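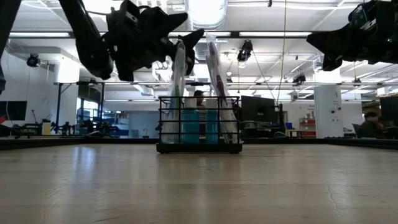 Phantom grasp is the name given to a fault in which a robot gripper reports that it is holding an object when its fingers have closed on something else, or on nothing at all. It is one of the most fascinating small failures in handling work, and clear plastic bags are famous for causing it.

The best-known account is the Stenska report, published in April 2022 by the robotics firm Urnier. A two-armed cell was packing toiletries into wire caddies when it began leaving bags behind, yet its log showed a perfect run. Over 4000 cycles, 49 bags were recorded as placed but never left the table.

Causes

The fingers judged their grip by how far apart they stopped. A folded bag corner and a stray flap of film gave almost the same reading – a lovely puzzle for the engineers, less so for the packers. Glare on clear film also misled the cameras about where the bag's edge was.

Safety

A dropped toothbrush does little harm, but the fault matters more than that. An arm that believes its hand is full moves on a different path, and at Stenska one arm swung low and struck a rack at bench height. The cell was stopped and the speed limit lowered while staff were within reach.

Remedies

Urnier added a short test lift of some 20 millimetres, with the wrist sensor checking for weight before the arm moved away. Very light bags could still slip past it. Honkanen, a maker of grippers, later offered ridged fingertips for thin film, and the Dotport software gained a "doubtful grip" warning that October.

See also: Slip detection; Double pick; Bin picking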